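Let the Cloth Sag

by Ngan-ling Tseng

I've been collecting demonstrations for a folding model since June, and I have an opinion that gets me in trouble at lunch, so I might as well write it down. I think we throw away too much. I think most teams doing this kind of work throw away too much, and the stuff we toss is the stuff the model needs most.

Some background for people who don't spend their days pinching laundry. We use two handheld grippers, one per hand, each with its own camera. You squeeze, the fingers close, and you fold a thing the way you'd fold it at home, only clumsier. Each go is an episode. Our set for blue cloths on a bed is called Kovarska (I didn't name it, please don't ask) and right now it holds 423 episodes that passed review. The target is 4,000. You can see why people get touchy about what counts.

The review rules came over from an older project, Taipe, which was all tabletop work. Flat surface, one towel, good light, nothing else on the table. For that job the rules were fine! If the cloth drooped between the grippers, the episode was marked down. If you paused for more than 5 seconds, marked down. If you missed the corner and had to go again, it was out. And I get it, a clean set is a lovely thing to look at. You can play it back at lunch and everybody nods.

But a bed isn't a table. A bed has a sheet on it that wrinkles, and somebody's phone, and a headboard right where your elbow wants to go. You pick up a corner in each hand and the middle of the cloth does whatever it likes.
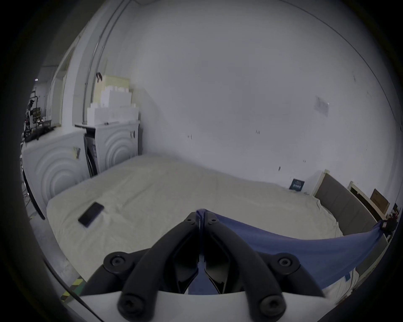 One corner in each gripper, with a good deep sag between them.

Under the Taipe rules, a stretch like that costs you points. You're supposed to pull the top edge straight before you do anything else. Well, sure, that's a nice habit, and I do it too, eventually. But how is a model going to learn to pull a cloth straight if we only ever show it cloth that's already straight? The sag is the part with the information in it. I want the slow bit where I notice it and the bit where I move my hands apart and overdo it. I want the one where I lose a corner and have to fish around for it again.

My coworkers on the other side of this have a decent argument, and I'll try to be fair to it. They say a model copies what it sees. Feed it hesitation and it'll hesitate. We had a taste of that with Jelis, our first folding model, which learned to hover over a towel for ages because one of us (okay, me) used to hover over towels for ages. It was painful to watch. So I'm not asking for every bad take to go in the pile. If I sneeze and drop everything, bin it.

What I'd like is a second label. Keep the clean folds as clean folds, and mark the messy ones as recoveries, with a note of where the trouble starts and where it ends. Evomby, the tool we use for tagging, already lets you put two markers on an episode. It takes me maybe one extra cup of coffee per batch. I tried it on my own for 4 batches and the only complaint I got was about the coffee.

The same goes for clutter, by the way. There's a push every so often to strip the bed and clear everything off before we record, and I've dug in my heels on that one too. People's bedrooms have stuff in them. A sheet with folds in it is a much harder thing to put a cloth down on than a bare table, and I'd much rather find that out while I'm holding the grippers than after training.

I'm also a bit tired of counting only toward the big number. When 4,000 is on the wall, every rejected episode feels like lost time, and you start performing. I've caught myself choosing the easy corner and keeping my hands where I know the grab will work. Those episodes sail through review, and I couldn't tell you what the last dozen of them added.

So that's my pitch - keep the recoveries, label them properly, and train with and without them so we can compare. If the model starts hovering again I'll buy lunch and go back to pulling my edges straight.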